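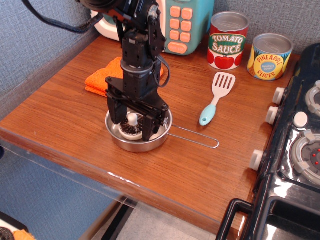 Play kitchens in small rooms: speaker notes
Millgate Family Center, January 15, 2018

Slide 1. Title
Thank the hosts. Say the talk runs 25 minutes with time for questions after. Handouts are by the door.

Slide 2. Why a tabletop kitchen
Most of you have the big wooden corner unit with the sink and the oven door. We had one at Saliba until November. It took up a whole wall and two children could use it before the pushing started.
We replaced it with loose pieces on a regular table. Small pan, toy microwave, stove, a few cans, a towel. Everything goes back in one bin at the end of the morning.

Slide 3. What to put out
Start with one job. Ours is breakfast: an egg, a pan, a spatula, somewhere to cook.
Five or six pieces is plenty for a first morning. If the table is full, children move things around and don't cook.
Metal pans are worth having. They are heavier than the plastic ones and they make a real sound when you set them down. Check the handle for sharp ends before you buy.
PAUSE. Ask who still has plastic pans.

Slide 4. Food
Round, chunky food works better than flat food. A fried egg with a raised yolk is easy to pick up. Flat bacon slides under things and stays there.
Cans with a picture on the label get used more than plain ones. Children who can't read yet will ask for the tomatoes or the pineapple by the picture. Real words on the label are useful too, and the older ones start to point at letters.

Slide 5. Appliances
Knobs and buttons get the most wear. Push them all before you buy secondhand.
The printing on buttons fades first. We leave it alone. No child has asked what it used to say.
Put the microwave at the back against the wall and the stove at one side. That leaves the front of the table clear for the pan.

Slide 6. Cloth
Put out a small towel. It gets used as an oven mitt, a blanket, a tablecloth and a hat. Terry cloth holds up in the wash. Bright colors are easier to find at cleanup.

Slide 7. Cost
Budget for the Saliba table was $60, not counting the table. The Cerov room spent roughly $400 on a fitted unit the same year. Show both receipts if asked.

Slide 8. Cleaning
Wipe hard pieces at the end of each session. Dry the pans before they go in the bin.

Questions
Likely ones: choking sizes (see the handout), where to store the bin, whether Clasero will still deliver to Millgate. They will, on orders placed by the center office.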